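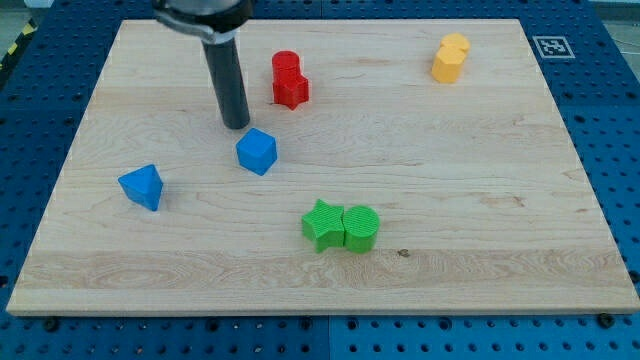

3.2 Boards and Work Surface

All inspections were carried out on large rectangular wooden boards with a pale finish. We chose a pale finish over the darker one used in the February trial, where marks were hard to pick out from the grain under the same lighting. The boards were bought in one order from Wurulora and numbered on the underside with a paint pen. They were used as delivered, with no added oil or varnish, and were stored flat between sessions.

The work surface under the boards was a blue perforated pegboard. Its color contrasts well with pale wood, so the outline of a board can be found easily in an overhead or angled view. Figure 2 shows a board lying flat on the pegboard, seen at an angle from above and in front. At this angle the far edge looks shorter than the near edge, and all photographs were corrected for this before any distances were measured. The square black-and-white marker on the pegboard, just past the far edge of the board in Figure 2, served as the reference for the correction.

Lighting was set to 700 lux at the center of the board and checked at the start of each session. Window blinds were kept closed. We did not control humidity, and small changes in board size over the study period were ignored.

3.3 Recording of Surface Marks

A mark was defined as any spot, dent, scratch or change in color that could be told apart from the grain at normal viewing distance. Grain was the main source of disagreement between inspectors. The wood has fine, wavy streaks, and on some boards there are wider bands where the grain is darker. In Figure 2 a slightly darker band of this kind runs across the front portion of the board. Bands were treated as part of the wood and never entered as marks, even where their borders were sharp.

Small dark spots were more difficult. A spot can be a natural feature of the wood or the result of use, and a photograph alone does not settle the question. The one visible in Figure 2, to the right of the green objects, is typical of the size that caused doubt. Spots like this were entered in the log as "dark spot, cause open" and given a position. They were changed to another category only if a later inspection by hand gave a clear answer. Inspectors were told to run a fingertip over the spot and note whether an edge could be felt.

The log was kept in Clerkix, with one entry per board area per inspection. The full log holds 3425 entries. Of these, 1034 were left out of the analysis, mostly entries made while the lighting was being adjusted and repeat entries saved by mistake. Among the entries that were kept, 161 concern dark spots with the cause still open at the end of the study. We report these as a separate group in Section 4 and do not divide them between the other categories.

3.4 Handling and Cleaning

Boards were lifted by two opposite edges and set down without sliding. Sliding left faint lines on the underside in the February trial, and dust from the pegboard holes was carried onto the next board in the stack. The top face was brushed with a soft, dry brush before each inspection. Damp cloths were allowed only after an inspection had been logged, and the board was then left to dry overnight.

The pegboard was vacuumed once a week. Dust and wood crumbs collect in the holes and are not removed by wiping. The seams between panels also hold dirt and were cleaned with the narrow nozzle.

Edges were inspected last. The boards are thick, and the front edge reads as a lighter strip in most photographs, so dents there are easily missed. Edge marks were therefore recorded by hand only, using the Prajapati contour gauge for depth. Edge measurements are listed by board number in Appendix B.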